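Oct 11, 2024

**To:** Valentin Berchtold, Flarden Fund
**From:** Leszek Głowacki, Osto Laundry Project
**Re:** Progress on the shared laundry room, second reporting period

The laundry room has been open for the full period except for two half days, both for plumbing work. This report covers the room itself, the machines, the shelving, the signs, money and what is left to do before the grant closes. The usage log and the receipts went to your office separately.

## Use of the room

We logged 663 paid washes in the period. The log counts a wash when the coin box registers a full payment, so test cycles and the free cycles we run for rags and mop heads are not in it. Dryer use is not logged. The dryers run on a timer that anyone can top up, and one load can mean several payments.

Evenings are the busy time. Mornings are slow except at the weekend, when people arrive before the doors are unlocked. We tried opening earlier for part of the period and kept the new hours. The only cost is lighting and a little heat.

Most users live in the two buildings on either side of ours. A smaller number come from the Siqueira guesthouse, whose own washer was removed in the spring. The guesthouse asked whether it could have a reserved hour for bed linen. We said no for now. Sheets and duvet covers fill the drums quickly, and a reserved hour would have landed in the evening. They have been sending linen over in the early afternoon instead, and that has caused no trouble.

## Machines

The front loaders are holding up. Two repairs were needed:

- A door seal was replaced on the washer nearest the sink. It had a small tear at the bottom fold and was leaving water on the floor after every load. The part took longer to arrive than the fitting took.
- A coin slot jammed and had to be opened. A bent coin was stuck sideways behind the slot. The mechanism was cleaned and put back without new parts.

The second repair made us look at how payment works in general. Users have asked for cards or a phone payment. We got one price for a card reader per machine, and it was more than we can justify at this level of use. Coins stay for the rest of the grant. We put a change machine in the hallway, on loan from Jumby, and the complaints about not having the right coins have mostly stopped. Jumby fills it and we pay nothing for it as long as it stays in the building.

Detergent residue is still a problem. People use far too much of it, and the drawers clog. We now pull the drawers and rinse them on the same day the filters are cleaned. We also moved the dosing instructions from the notice board to the lids of the detergent tubs, in larger type. Drawer clogs went down after that, though I would want another period before claiming that the instructions did it.

The drain behind the machines was slow when we took the room over and was cleared in both half-day closures. The first clearing did not last. For the second, the plumber went in from the yard side and pulled out a wad of lint and what had been a sock. It has drained properly since then. We have added a lint catcher to each outlet hose, and these are changed when the filters are cleaned.

## Shelving

The original plan was a folding table along the wall and no shelves. In the first weeks people left bags and detergent on top of the washers, and things fell off during the spin cycle. We dropped the longer table and bought white metal shelving for the wall beside the machines. It cost less than the table would have and came out of the same budget line, as agreed with you by phone.

The shelves are open, with no doors or bins. We discussed baskets with labels and decided against them, because labeled baskets tend to become permanent storage. The rule is that a shelf is for things belonging to someone who has a load running. Anything left overnight goes in the lost property box and is kept for 40 days, then given away. So far the box has been mainly single socks and pillowcases.

The wall needed work before the shelving could go up. The plaster was soft at shoulder height and the first set of anchors pulled out under a test load. We moved the fixings to sound masonry and filled the old holes. The wall was then repainted white. The paint is a washable grade meant for damp rooms.

One thing we would do differently is the height. The top shelf is too high for some of the older users, and they do not use it. Lowering the whole unit would mean new holes, so we plan to leave it as it is and put spare supplies up there.

## Signs

The room is used by people who read English, people who read Japanese and a good many who read both. The wall lettering is therefore in both languages, with large black capitals for the English and a smaller vertical line for the Japanese. The notices on the board follow the same arrangement. A member of the Japanese reading group checked the wording and corrected two of our phrases, one of which had been telling people to wash the machine.

The small printed instructions on the washers came from the maker and we have left them in place. Several users told us they can't read them without glasses. We are preparing a plain card for each washer with the four steps that matter, to hang at eye level.

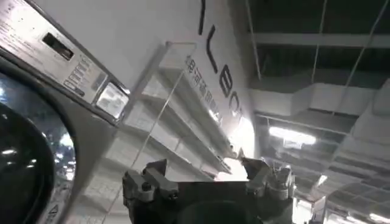

Valentin Berchtold wrote back on the draft of this section that the shelf rule should be posted next to the shelves and not only on the board by the door, and that he would like to see the cards for the washers before they are printed. He also asked whether the overnight rule was fair to people on night shifts, who might start a load late and collect it after work.

Both points about the signs are accepted. A shelf notice in the two languages has been drafted and the card text will come to you with it. On night shifts, we had not thought of it. We propose changing the rule so that items are moved at noon and not at opening. That gives anyone coming off a night shift the morning to collect. If you agree, the new wording can go straight into the shelf notice.

## Money

Spending is within the approved total. The repairs line is 10 percent over, due to the second drain clearing. The signs line is under by a little more than that amount, as the lettering was applied by us after the supplier cut it. We ask for permission to move the difference from signs to repairs. No other transfers are needed.

Coin income covered water and power for the period and left a small surplus. It is being held for replacement seals and hoses. We have not raised the price of a wash and do not plan to before the grant ends.

## Remaining work

1. Print and hang the washer cards, once you have seen the text.
2. Post the shelf notice with the new noon rule.
3. Replace the floor mat by the sink, which curls at one corner.
4. Get a second price for card payment, for information only.
5. Service all washers before the end of October. The booking is made and the room will close for one morning.

The short folding table is still at the carpenter's. He has the top finished and is waiting on brackets. If they do not come by the service morning we will buy standard ones and fit it ourselves while the room is closed.

Leszek Głowacki
Osto Laundry Project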